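Renting to buy / family home
Thread: Sister and I inherited mom's house, tenant wants to buy, no agent. Dumb idea?

porchlight_77
Ok quick background. Mom's house came to me and my sister in the spring. Downstairs rented to the same couple for years, great tenants, never late. Now they want to buy the whole thing. No agent, no listing, just a lawyer each.

My sister is all for it. I'm the one dragging my feet. Price they offered is decent, not crazy. Guy from Drilon came and did an appraisal and the offer is under it by a bit. Sister says the commission we save covers the gap and then some. I say how do we know without listing it?

Anyone done this? Closing would be maybe April.

gravelroad
Did it with my aunt's place. Easiest sale ever. Tenants already know the boiler is noisy, they know the basement, no surprises, no begging for credits after inspection. Take it.

tm_duplex
Disagree. One offer isn't a market. You got an appraisal, fine, that's one persons opinion. List it for 3 weeks and see. If the tenants want it they'll match.

gravelroad
Or they get offended and move out and now you have an empty house and two mortgages worth of stress. Seen it.

tm_duplex
Grown ups don't get offended by a listing. It's a house.

porchlight_77
No mortgage on it btw, paid off. But taxes and insurance are on us and it's not nothing. Insurance went up when it changed to our names.

Peadar Hennessy
How are you two holding title? Equal halves? If your sister wants out and you don't, she can force it eventually, at least where I am. Not saying she would. But find out before you spend a month arguing over price. Also ask the lawyer about the tax basis. Should be stepped up to the value at the date of death, so a quick sale means very little gain. Wait ten years and it's a different story.

porchlight_77
Equal halves. Lawyer said the same on basis. Appraisal was partly for that.

She's not going to force anything, we get along. She's just tired. She did most of the cleanout.

mrs_okra
Can I ask how far under the appraisal? "A bit" is doing a lot of work there.

porchlight_77
4,000 under. So yeah, a bit.

mrs_okra
Oh for heavens sake. Sell them the house.

tm_duplex
Still one appraiser. I had two on my place done the same month and they were nowhere near each other. Get a second one, split the cost with your sister, then decide. That's all I'm saying.

gravelroad
You said list it for 3 weeks. Now it's get a second appraisal. Which

tm_duplex
Either. Both. Point is check.

dormer_dan
Second appraisal isn't a bad idea tbh. Mine was a few hundred bucks, cheap next to a house. But tell the tenants you're doing it, don't sneak around. They'll have the bank's appraiser through there anyway so you'll get another number whether you pay or not. That one can come in low and then the fun starts.

Make sure the contract says what happens if it does. Who eats the difference, can either side walk, how many days. Ours said nothing and we lost a month to emails.

Other stuff we forgot: security deposit (it's theirs, has to be credited or handed back at closing), rent for the partial month, the appliances, who pays the oil left in the tank. Sounds petty. We had a fight about a 20 gallon top-off, not kidding. Write it all down even if you like each other, espescially if you like each other. 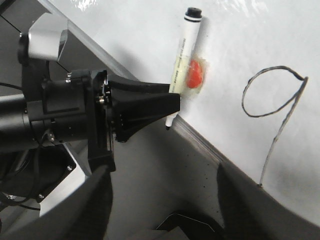
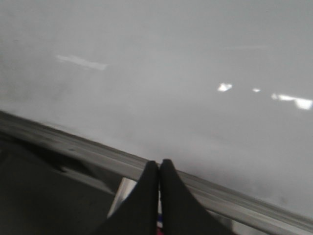
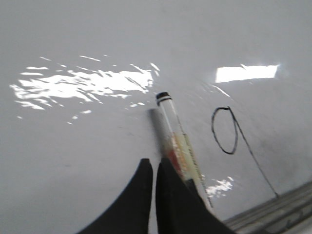 Cillian Ó Conaill
Second the bit on the deposit. I was the tenant in one of these, bought from the landlady's kids. Deposit got forgotten completely and the son swore it had gone to his mother's estate. Took me a letter from my lawyer to get it credited. Otherwise it was great, I already had my garden in, didn't even rent a truck.

One thing from the buyer side, don't let them skip the inspection because they "know the house". I knew mine for six years. Didn't know the sewer line was clay and full of roots. You'd rather they find it before than come knocking after.

porchlight_77
Ok that's useful. Does the seller want an inspection though? Feels like handing them a list to beat us down with.

Cillian Ó Conaill
Maybe. But sell it as is, say so in writing, let them inspect and walk if they want. Cleaner. And disclose whatever you know. Some states let heirs off the disclosure form if they never lived there, sounds like you grew up in it so don't lean on that.

porchlight_77
We did grow up in it. Know about the roof over the back porch, and the wet corner by the washer. Will put both down.

mrs_okra
What do the tenants have for financing? Everyone's talking like they have the money. Ask for the preapproval letter. A real one, not the thing you print off a website in five minutes.

porchlight_77
They have one thru Brendura. No idea if that's a good lender or not. Sister has the letter, I'll look tonight.

Peadar Hennessy
Don't know them. Call the number on it and ask if income and assets were verified or only stated. They'll tell you that much if the buyers say ok.

gravelroad
And get earnest money. People skip it when it's friendly. Don't.

tm_duplex
Agree with gravelroad on that one. Mark it down

dormer_dan
What about the stuff in the attic lol. My brother and I closed with 200 record albums still up there. New owner let us come back but he didn't have to.

porchlight_77
Attic is done. Garage is not. Sister wants to leave the workbench for them, I kinda want it. That might be the real fight.

mrs_okra
Take the workbench. Put it in the contract that it's excluded.

porchlight_77
Update, talked to her just now. She's fine with a second appraisal as long as it's quick and as long as I'm the one who calls. Tenants are fine too, she texted them. Keeping the 3 weeks listing idea in my pocket but prob not going to use it. She really doesn't want strangers walking thru and I get that, neither do I when I think about it.

tm_duplex
Your house. I'd still list. Good luck tho

gravelroad
Come back and tell us what the second number is

dormer_dan
And check the lease. If they have months left on it and the sale falls thru you want to know where you stand. Is it month to month?

porchlight_77
Supposed to be month to month since mom never renewed anything on paper. Need to dig out the original. Pretty sure it's in the box at my sister's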